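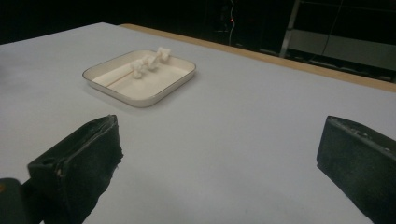 Household Textiles and Their Care
Handout 4: Cotton, from boll to cloth
Gramport Evening School, Home Studies

Welcome back, everyone, and welcome to the three of you who moved over from Lilian Mabula's group. You haven't missed anything you can't catch up on with a cup of tea and the first three handouts, which are in the wire rack by the door. We spent the last session on wool, and I promised that cotton would be simpler. I may have been a little optimistic there, but I do think it is friendlier, if only because all of us have been wearing it since we were born.

Where the fiber comes from

Cotton is a seed hair. When the flower drops, the pod that is left behind (the boll) swells and fills with seeds, and each seed grows a coat of very fine hairs. While the boll is closed those hairs are little tubes, full of sap. When it splits open in the sun they dry out, and as they dry they collapse and twist, rather like a garden hose with the water let out of it. Please underline that in your notes, as we'll come back to it more often than anything else on this sheet. The twist is what lets one fiber grip the next, and without that grip there would be no yarn.

The length of the fiber is called the staple. Short staple gives you a fuzzier, sturdier yarn, good for work clothes and dish towels. Long staple can be spun finer and smoother, and you pay for it. When Njoroge brought in the two pillowcases last term, the one that had pilled was very likely short staple, though we couldn't prove it without unpicking the poor thing!

Ginning, carding, combing

Ginning takes the seeds out. My grandmother did this by hand for her own quilts, a lapful at a time, and she said it was the only job that ever made her look forward to washing dishes. The machine does it with saws or rollers, depending on the staple, and the seeds go off to be pressed for oil.

Carding opens up the clumps and lays the fibers more or less the same way in a loose, soft rope called a sliver (say it to rhyme with "diver," at least in this classroom, although you will hear it both ways). Combing is an extra step that takes out the shortest fibers. A label that says "combed cotton" is telling you about this step and about nothing else. It doesn't tell you the weight of the cloth, or how it was dyed, or whether it will shrink.

Spinning and ply

Spinning draws the sliver thin and puts twist into it. More twist gives a harder, stronger, slightly cooler-feeling yarn, and less twist gives a soft one that wears out sooner. If you put in far too much, the yarn kinks back on itself as soon as you let it go slack, and those of you who tried the drop spindles will remember Anahera's beautiful pile of corkscrews.

Two yarns twisted together make a two-ply yarn, and the plying is generally done in the opposite direction from the spinning so that the two twists balance. Sewing thread is made this way, and so is string. Have a good look at any piece of string you find in your kitchen drawer this week. Untwist the end slowly and count the strands, then untwist one of the strands. Write down what you find and bring the string with you.

About thread count

I know this is the part you've all been waiting for, so I'll be as plain as I can. Thread count is the number of warp threads plus the number of weft threads in one square inch of cloth. That's the whole definition. The trouble comes when a seller counts every ply as a separate thread, so that a perfectly ordinary sheet woven from multi-ply yarn suddenly has a very grand number on the packet.

Subira Shirima came to class with a mail-order leaflet offering sheets with a thread count of 3000, and asked whether they would be ten times as nice as her 300s. We all had a go with the magnifier at the sample swatch stapled inside it, and I'll leave our little tally out of these notes — but I would not expect to meet a true 3000 in any bed I'm likely to sleep in. Past a certain point there just isn't room in an inch for more yarn. Go by feel, by the fiber named on the label, and by what the cloth looks like held up to a window.

Shrinkage

Cotton yarn is kept under tension while it is being woven, and the cloth comes off the loom a bit stretched. Water lets it relax. The fibers swell, the yarns get fatter, and the cloth draws in, usually more along the length than across the width. Most of this happens in the first wash or two. If you sew, wash the cloth before you cut it, in the way you mean to wash the finished thing. I say this every year and every year somebody makes curtains first.

A worked sum, for those who like one. A strip measures 50 inches before washing and 48 inches after. The loss is 2 inches, and 2 divided by 50 is 0.04, or 4 percent. Always divide by the length you started with. Atieno Masanja asked whether you can work it backward, to find out how much to buy, and you can: divide the finished length you need by 0.96. For 48 inches finished, that brings you back to 50.

Washing and pressing

Cotton is stronger wet than dry, so it puts up with a great deal of scrubbing. It also takes heat well, and the iron can be quite hot, but press it while it is still a little damp. The creases go in when the fibers dry bent, and they come out most easily when there's moisture to let the fibers move again. Acids are its weak point. Lemon juice left to dry on a tablecloth can weaken the spot, so rinse it out the same evening.

For next time

Read pages 41 to 46 in the course reader, on linen, and skip the box about retting if you're squeamish about ponds. Do the string exercise. Measure one cotton item before and after washing and work out the percentage, showing your division.

The sewing room is open from four o'clock if you'd like to use the long tables before class, and the code for the door is still 2916. Please put the magnifiers back in their sleeves when you're done with them.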